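Brenddale Neighbors Help Board
Kitchen & Pantry

One egg left in a big carton. Downsize it or leave it?

Posted by oddshelf, December 23, 2020

My refrigerator is the size of a hotel nightstand, and most of one shelf is taken up by a large clear plastic egg carton. I buy the big ones because the Sorkville market knocks 50 cents off. By the end of the week the carton is guarding a single egg like a bank vault. My sister says to move the last egg to a cup. My neighbor says never take an egg out of its carton. They are both very sure of themselves and neither of them has to live with my shelf. Also, what do I do with the empty cartons? I have 16 and they have started to lean.

3 replies

Shahla Yazdani
Your neighbor wins, with an asterisk. Eggshell is porous, so an egg left in the open loses moisture and picks up smells, and a lidded carton slows both down. For one egg you'll eat in a day or two, a small jar with a lid is fine. Write the carton date on it – I use a strip of masking tape – and keep it off the door, where it gets warmed every time someone goes looking for cheese.

Cut the carton down if you want to keep using it. Kitchen scissors go through that thin plastic easily. Wash it in warm soapy water first and let it dry. I clear the table and set the carton down closed, so I can see through the lid where the egg is before I start opening things. I learned this order the other way around.

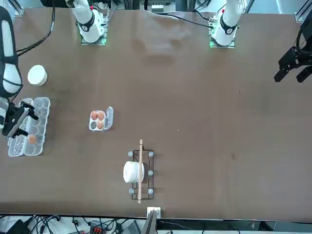
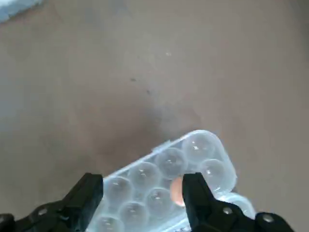
Clear plastic, brown egg, plenty of carton to spare.

drimia_porch
Just eat the egg

Safavi
Regarding the 16: check the number in the little triangle on the bottom and then check what your town takes, because mine takes bottles and sneers at everything else. I kept 4 for starting tomato seeds in February. The lid makes a decent greenhouse roof. Poke holes in the bottom first or you'll be raising soup. The other twelve you have to face on your own.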